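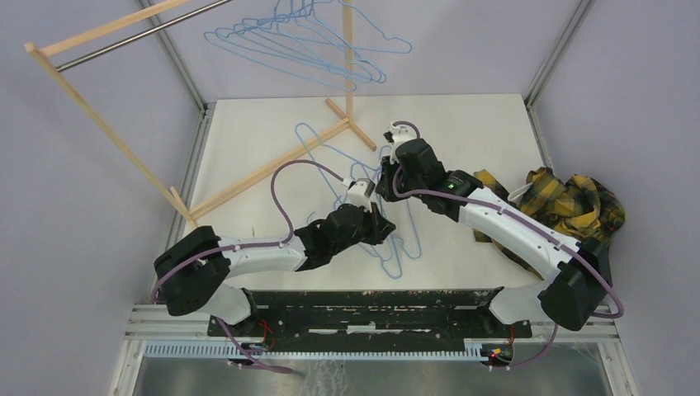 Two blue wire hangers on a white table, next to a wooden drying rack.

Sollanar opens hanger collection for used clothes hangers

July 30, 2022 -- Sollanar starts today a collection of used wire hangers in its two laundry shops, Stullo and Esska. Customers can bring hangers of any color, also tangled ones. The staff will separate them by hand and put them back in use.

In a trial in March, the Stullo shop received 2,980 hangers from 654 households. Almost 500 were too bent to use again and went to metal recycling.

"Many people keep a knot of hangers at the bottom of the closet -- we are glad to take it," said Diarmuid Keogh, shop manager at Stullo.

Hangers are accepted during normal opening hours. Please remove paper covers before you bring them.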